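How to sort the bottles under your sink

I moved into my flat in Clovilden in January and the cupboard under the sink was the worst place in it. Every bottle stood behind another bottle. This method took me one evening, and I still use it.

Step 1. Take everything out and put it on old newspaper. Wipe the shelf with warm water and a little soap, and let it dry with the door open.

Step 2. Check every cap. If a cap is cracked or sticky, clean it or throw the bottle away. Do not pour two leftovers together, even when they smell the same - some cleaners are dangerous when mixed.

Step 3. Make groups by the room where you use the product. I have one group for the kitchen, one for the bathroom and one for laundry. I keep them in Flanetti trays, the low ones, 5 in the pack. A shoe box also works, but it becomes soft if something leaks.

Step 4. Put the tall bottles at the back and turn each one with the label to the door.
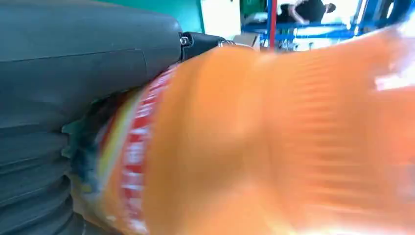
Color is what I look for first when I open the cupboard, and only after this I read. So I give the strongest color the place at the side, where it marks the end of a row. An orange bottle with a red band on the label, for example, is easy to find even when you are in a hurry and the words are only a blur. White and clear bottles look all the same to me, so I write the name on the cap with a marker.

Step 5. Leave a free space as wide as your hand near the pipe. You will need it when the pipe must be repaired.

If you have small children, use a high shelf with a lock and not this cupboard.

Contact | © Borkowska Home Notes | Back to top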